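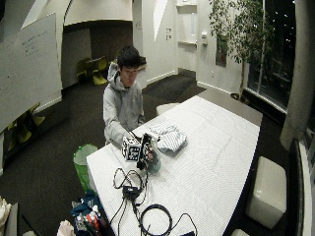
I have been sleeping badly since December, so I am now the sort of person who reads about sleep at two in the morning, on the very screen the articles tell me to put away. After a few months of this I have opinions, and most of them are rude.

The first is about mattresses. We bought ours from Ingvarsson, the big shop out past the Karngate roundabout, after the old one developed a ditch. The salesman asked whether I was a side sleeper, a back sleeper or a "combination sleeper". I said I didn't know, on account of being asleep. He typed something in and the computer recommended a mattress costing £1,171. My wife, who is half my size and told him she slept on her front, was recommended the same mattress. I did raise this. He said we were lucky to be so compatible.

It has 2,000 springs. I know this because it says so on the label, on the receipt and on the little card that came with it. What it doesn't say anywhere is how many springs a person needs. The one in my parents' spare room has, I would guess, about forty, and you can hear each of them, and I slept on it like a stone every Christmas for years. I'm not claiming forty is the right number. I'd just like to see somebody put the same twenty people on both kinds for a month without telling them which, and I notice that the people who sell mattresses never seem keen to print anything like that.

Then there's the hundred-night trial. It sounds generous until you read the terms. You have to keep it thirty nights before you can complain, it must have no marks on it, and collection is by appointment. Have you ever tried to get a king-size mattress back down a terraced staircase? I have only seen one go up, and that took two men and a light fitting.

My brother-in-law Esben Eyvindsson swears by an app called Vadis, which sits on his bedside table and listens to him. Every morning it gives him a score. He showed me a week of them over lunch and was very pleased with an 88. I asked him how he had felt that day. He said he couldn't remember. I asked about the 61 and he said oh, awful, dreadful day, but he had looked at the number before he got out of bed, so I don't think that tells us much.

I tried it myself for a fortnight. It gave me 74 on a night I spent mostly in the kitchen eating crackers, having left the phone upstairs next to my wife. So well done her. 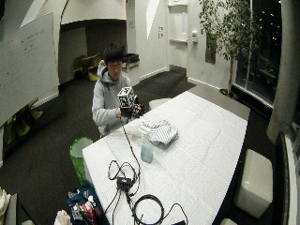 The teas are no better. Sestach do a "night blend" with valerian and lime flower which tastes like a hedge after rain. I drank it every evening until the box ran out, and what it mainly did was get me up at four for the loo. On the back it says "traditionally enjoyed before bed". Read that again slowly. It is a sentence about when people drink it. It makes no promise at all, and I suspect somebody was paid quite well to write it.

I should be fair. Some of the dull advice seems sound to me: get up at the same time, go easy on the coffee, get outside in the morning. My doctor said all of that in under a minute and charged me nothing. She also said that plenty of people my age wake in the night and that I might try minding less. I was annoyed about it for a week, but I've yet to find a hole in it.

What I still can't swallow is the "eight hours". I've gone looking for where it came from and found a great many pages quoting each other. Most of the sensible ones give a range, and a wide one, and then the headline goes back to eight anyway. Radomir Bošković, who ran the night desk when I worked in print, got by on five and a half for decades and was the most alert man in the building. One man proves nothing, I know. He may have been napping in the archive.

The sleep blog I've been reading most has 312 posts on it, and I have now got through an embarrassing share of them. The latest one recommends a weighted blanket. It's £140, and there's a discount code with the author's name in it. I've put an old wool one and the spare duvet on top of my usual covers, and will report back if I'm not too hot to type.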